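Astirbridge Home Forum > Surfaces and Walls > Brown marble with oval wallpaper, too much pattern?

pebblecreek
Posts: 30

I have a dark brown marble surface with white and gray veins in it. It came from Szekeres as a remnant and I am not going to replace it. What I need help with is the wallpaper. I put up one called Kika, which is pale cream with beige ovals on it. My sister thinks it fights with the stone. I go back and forth. Would you live with it or go plain?

hall_closet
Posts: 1,472

Hard to say without seeing it. How big are the ovals? A small repeat next to veined stone usually looks busy to me. A big repeat can be fine. Also, is it on one wall or does it wrap around?

pebblecreek

It wraps around. Back, left and right, all the same paper. The ovals are big and small mixed together. Some are solid and some have thin gray rings around them.

tuckpoint

Then I would have stopped at the back wall. Three sides of anything with a pattern is a lot. Post a picture.
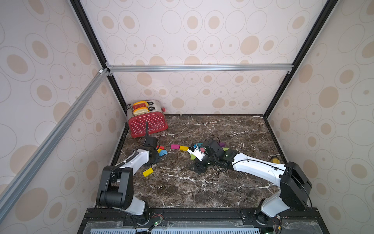
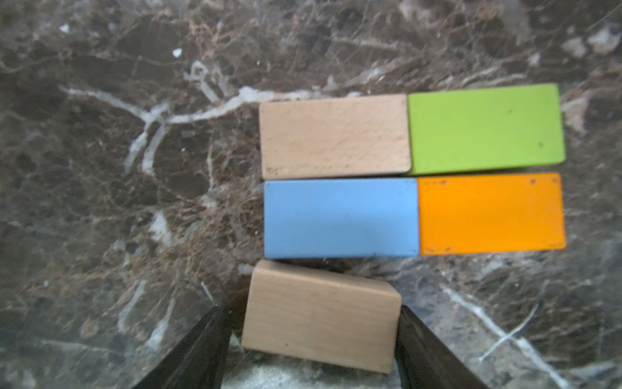
pebblecreek

The first one has the walls and the toaster. The second is the stone up close with the painted blocks on it. I did the blocks in September with leftover sample pots from Histerus and left a couple of them bare wood.

I know the red toaster with the white dots is one more pattern. It stays. What I would change is the paper, if anything.

hall_closet

OK, that is calmer than what I had in my head. The beige is close enough to the cream that the ovals mostly sit back. I notice the toaster first, then the stone, and the paper last. I would leave it.

The black posts in the back corners help too. They give the paper somewhere to stop.

tuckpoint

I still disagree. Round dots on the toaster, round shapes on the paper, and then the veins going every which way underneath. If it was mine I would keep the paper in back and paint the sides a flat cream. You could match it to the background color of the paper and it would not cost much.

Agree the stone is nice. Keep the stone.

greenspindle

I like the dots with the ovals. They are both round, so they look like they were picked together. Stripes on the toaster would bother me more.

Question about the blocks. Is the lime green the same kind of paint as the blue? I have been looking for a green like that for a set of drawer fronts. Up against the brown it really stands out.

pebblecreek

Same line, different pots. The blue was the easy one. The green took me 4 coats before I was happy with it and I sanded between them. The orange went on fine but it marks easily. You can see little chips and dots along the edges in the second picture. I have not decided if I want to touch that one up.

greenspindle

I would leave the chips. They are blocks, they are going to get banged together.

hall_closet

I would touch it up, but only if you plan to put a clear coat over it after. Otherwise you will be doing it again. A water-based clear in matte should keep the blue looking the way it does now. Do the bare ones at the same time or they will pick up dirt. Try it on a side that doesn't show first, some clears turn pale wood yellow.

tuckpoint

Oil on the bare ones, not clear coat. Wipe it on, wait, wipe it off. Just let it cure before you set them on the marble. Oil can leave a dark spot on stone that has not been sealed. When was yours sealed?

pebblecreek

No idea. Szekeres said it was sealed when I got it but that was 6 years ago. How do I check?

tuckpoint

Put a few drops of water on it in a corner and come back in 30 minutes. If the spot went darker, it needs sealer. Wipe it up either way. And brush the surface off first, grit will scratch the polish when you rub the sealer in.

pebblecreek

Will do that tonight. For now the paper is staying up on all the walls. I might get a small pot of plain cream and tape up a painted board on one side to see what tuckpoint means before I pull anything down.

tuckpoint

Good plan. Use a big board. A small sample will not tell you anything next to that pattern.

greenspindle

Do you remember the name on the green pot?

pebblecreek

The label is painted over. I will look for the receipt.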